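Review: the Lorkeo twin-arm kit, after a month in the workshop

Leonilde Ramalho
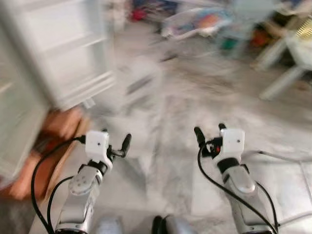

Both grippers open over the tiles, shelving to the left.

I've wanted a two-armed robot since I was a kid, and I'll admit up front that I was always going to be a soft marker on this one. But the Lorkeo kit has been on the floor of our shared workshop since the start of October, I've had my hands inside it most evenings, and I like it even more than I did when I opened the box!

The build first. It took me four evenings and most of a Sunday, and the arm sections go together in a really satisfying way. You get 159 fasteners sorted into labelled bags (bless whoever did the sorting) and a printed manual with proper colour drawings. The left arm was slow going. The right arm I did in a single sitting with the radio on, and by then I barely looked at the book. One tip: step 7 has you tighten the elbow cap before the cable is run, and you'll want to leave it finger-tight until later. I did it their way and had to undo the lot.

The grippers are the best part. They're compact two-finger jobs with black rounded fingertips, and they're far gentler than I expected. Mine will pick up a tennis ball, a paint brush, a sock, and on a good night a single playing card if it's hanging over the edge of something. Keys are hopeless. I've swapped one set of fingertips for the softer Curero ones to see if that helps, and it does a bit, though they pick up every speck of dust in the building.

Cables are my main grumble. They run outside the arms and loop down from the housings, so you have to think about where the slack goes every time you program a big reach. I snagged one on a shelf bracket in the first week and it pulled out cleanly, no harm done, but I've been wary ever since. A few hook-and-loop ties in the box would've been nice. I used some Tedby ones from the hardware shop and they've held up well.

Software is friendlier than I feared. You can move the arms by hand and have them remember the path, and that's how I taught mine to tidy pencils into a tray. The memory holds 1000 saved positions and I'm up to 291, mostly failed attempts at folding a tea towel. The desktop app is a little slow to start on my old laptop. Once it's going it's fine.

I did try a friend's Yoshida single arm before buying. It's quieter and the joints feel smoother, no argument there. Having two arms changes what you can try, though. One holds the jar and the other has a go at the lid, and even when it all goes wrong it's great fun to watch.

Would I buy it again? Yes, in a heartbeat. If you share a workshop, check that you've got the floor space and somewhere to keep it between sessions, and get a second power board while you're at it. I'm having another crack at the tea towel this week and I'll post the saved path if it works.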